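ROB 214 Manipulation Lab
Handout 5: Evaluating a commercial gripper kit
Instructor: Maeve Corrigan. Lab lead: Kidus Yilma
Revised 20 January 2020

1. Scope

The unit under review is the Nudus hand-held gripper kit, sold by Gillon. The kit records demonstrations: an operator works the jaws by hand, and a camera on the tool stores the view over the fingers. Each team will write a short review of the kit as if advising a lab that has 300 tasks to record and no arm of its own yet. Read the Nema notes on contact models before the session.

2. What the kit provides

– hand-held body with trigger
– two-finger parallel jaw
– foam contact pads, screwed on
– wrist-mounted camera and recording software

The software saves one file per demonstration. Files with a missing start marker are rejected on import, so press the marker button before the jaws move. Last term's set had 1051 files, 14 of them rejected for this reason.

3. Points to assess

3.1 Pad wear. Foam gives good grip on smooth plastic at low force, but edges and corners degrade first. Inspect both pads before and after your runs and note the condition separately for left and right. Do not trim a worn pad.

3.2 Jaw opening. Measure the full opening at the pad faces. The supplier's figure may be taken at the bare fingers, so check which one you are comparing against.

3.3 Occlusion. The fingers block part of the view at all times. Record which part of the object is hidden at the point of approach.

3.4 Transparent objects. Clear plastic gives weak edges and strong highlights. Background matters: a rim that stands out against black may be hard to find against a white table. Leka's method (course reader, section 5) uses edge contrast as a rough score and is adequate for this review.

4. Drawer task

The test object is the drawer cabinet. A run has three phases: approach, pull, return. Keep the cabinet at an angle to the table edge so that the front face is seen obliquely. Repeat each run 5 times per drawer. If the cabinet slides, mark the run as failed and reset.

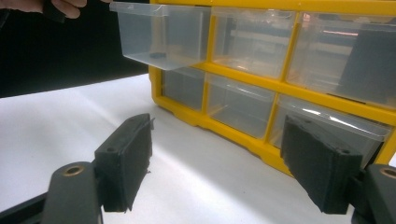 Fig. 1. Drawer task. Upper-row drawer out of the cabinet, jaws open. Note the frayed lower corner of the left pad and the drawer rim against the dark background.

For Fig. 1, state which lower-row drawer is partly hidden by a finger and whether a change of approach angle would clear it.

5. Submission

Two pages, one table of results, no video. Send to Sorin Kneževič by the first lab in February. Questions about the import software go to Eleni Matić.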